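What We Did With Our Stolport Term Project
Unai Benítez, with Iker Gallardo and Adoración Bermúdez
Friday, November 22, 2019

So our topic was how people in Stolport dry and store their kitchen stuff, and I'll admit I picked it mostly because I got to go into strangers' kitchens and be nosy (my grandmother says I was born for this). Our teacher, Inmaculada Carretero, wanted something on housing and daily habits, and small kitchens seemed like a good way in.

We dropped a one-page survey in 2000 mailboxes on the streets between the old station and the Bautista bakery. We got 861 back! Iker had bet me a sandwich we wouldn't reach 300, and I am still waiting for the sandwich.

The big thing we asked was what stays out on the counter or table and what gets put away. People wrote essays. One woman filled both sides and taped on another sheet about her drawers - they stick in the summer, so from June on everything she uses lives on top of something.
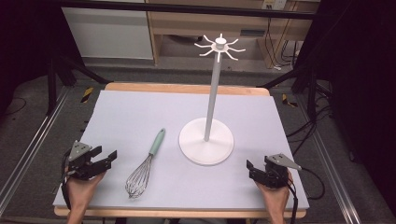
Renters leave a lot more out than owners do, even when the kitchens are the same size. Adoración thought it would be about cupboards, and we did ask about those, but what came up over and over in the comments was drilling. Most leases in the older blocks don't let you put up a hook or a shelf, so your mugs end up wherever there's a flat spot. I had never thought about a lease deciding where your mugs go, and now I look at everybody's walls when I visit.

We also did 2 long interviews in March. Leandro Cuesta has lived in the same apartment since he was a kid and showed us the pegboard his father put up, with pencil outlines for every pan (one outline is for a pan that got lost in a move next door, and he won't paint over it). The other person asked us to leave her name out, so I will.

Things that went wrong: question six was confusing. We wrote "surface" and half the people thought we meant the stove. We threw that question out of the results, and it hurt, because I wrote it. Also we typed everything into one big spreadsheet and Iker sorted a single column by itself, so we lost a weekend putting it back together - save copies, please.

If we get to do a second round I'd like to ask people who moved recently, and I'd test the questions on my cousins first. The blank survey and the charts are in the binder by the library door.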